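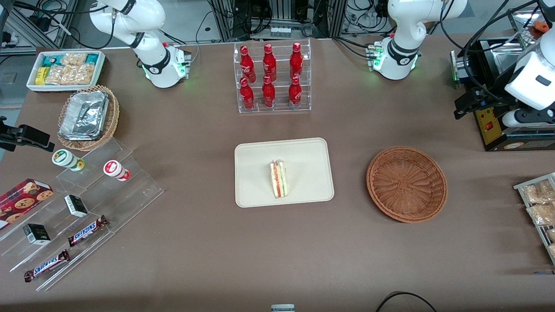
Elspeth Paterson
@elspeth_builds · December

1/ Snack counter update from the Pirno workshop! Two arms up on the far side of the table, Coke bottles in their rack, and one sandwich that has become the most important object in my life.

2/ The job is tray to basket. Pick up the sandwich, put it in the wicker basket, don't turn it into paste. Tài Thân says I should've started with a candy bar and yeah, Tài, I know.

3/ Grip force is the whole fight right now. I've got the close split into 4 little steps so the fingers can stop early (my first version was just open or shut, wow, no). Added a 300 ms pause between steps and I like it so much better.

4/ Wrist view is what I stare at most. Basket on one side, tray on the other, fingers wide open. I want the motion blur down, the weave goes kinda mushy and so do the edges of the bread.

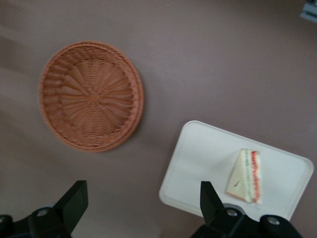 5/ What's next

Faisal Paracha is rewriting the approach angle so we come in square to the wedge. I'm on cable duty, ugh, there's so much black cable looped around those bases.

6/ Also if anyone has a favorite soft pad for parallel fingers, tell me! Needs to wipe clean. I'm at the bench till 5 and checking replies between runs.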